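Courses > Home Skills > Clothing Care > Chapter 9

We use cookies to remember your place in the book. Accept | Manage settings

Filed under: Laundry & Closets

CHAPTER 9
Hanging Clothes So They Keep Their Shape

Most of us learned to hang up a shirt by watching somebody else do it in a hurry, and we have gone on doing it that way ever since. There is no shame in that! But if you have ever pulled a favorite top out of the closet and found two little bumps poking up at the shoulders – or a neckline that has stretched until it slides off to one side – then you already know why a whole chapter on hangers might be worth an afternoon of your time.

In Chapter 8 we followed the Lallgate household through the wash and the drying rack. Now we come to the closet rod, and to the small, fiddly business of getting a hanger inside a garment without pulling the garment out of shape. Knit tops with ribbed trim are the ones to practice on, as the ribbing gives easily and remembers rough treatment for a good long while. 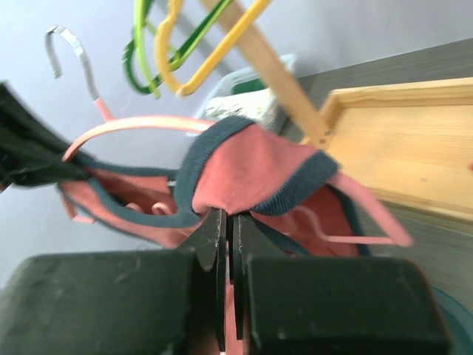 Figure 9.2. A pink top with dark gray ribbed trim on a light pink plastic hanger, with green and yellow hangers on the rod behind it.

Notice how much of a soft top bunches up around the hanger before it is smoothed out. Beginners often stop at this point, hook the whole bundle on the rod, and hope for the best. Take a moment longer. Feel for each end of the hanger through the cloth, ease the shoulders over it, and let the neckline settle by itself.

Wherever the opening is snug, bring the hanger up from the bottom hem and save the neck from being tugged. We will try both ways in the Kravets exercise on page 70, using one knit top and one woven shirt, and you may want to look back at the fabric chart on page 51 before you begin.

Words to know in this chapter: ribbing, shoulder line, hem, drape, closet rod.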